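The Malcombe library has a new booking system for its study desks, and I've been using it for long enough to have developed a grudge. You reserve a slot on the website, you get a code, and you type the code into a pad by the door. If you're more than 15 minutes late the desk goes back into the pot and you get an email headed "We missed you!"

I never had this trouble when the system was a chair. You looked at the chair. If there was a coat on it, you sat somewhere else.

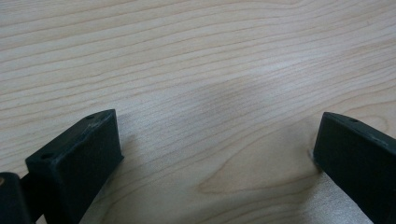 Pale wood, wavy grain, bookable by the hour.

What bothers me is the sort of person it turns me into. Last Tuesday I found a man in my slot, reading a history of canals and harming no one, and I heard myself say "I think I've got this one until four". He got up at once and apologised. There were free desks on both sides of him. I could have taken either, but neither was mine, according to my phone, and by then I was the kind of man who consults his phone about chairs.

The council paid a firm called Torar £3747 for all this, after a survey in which people were asked whether they would like to be certain of a desk. Of course they said yes. I'd like to be certain of a bus, a dentist and a dry August. Ask me whether I'd like to be told off by email for stopping to buy a sandwich and you'd get a different bar chart.

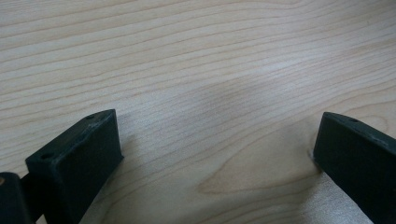 Cường Đồng thinks I'm being sentimental, and told me so at some length. Under the old way, he says, the desks went to whoever could get there at nine, and he works until 2 and hadn't sat down in that library for years. Now he books on his break and the desk is there. He called my coat system "a queue for people with no job".

I have a job. It's just that some of it is this.

He has a point about the mornings, and I've told him he can have it. I still want half the desks left alone.

Recent columns
In defence of the paper timetable
Gernia Street and its 400 bollards
Who moved the post box?

Contact the editor | © June 2018 | Back to top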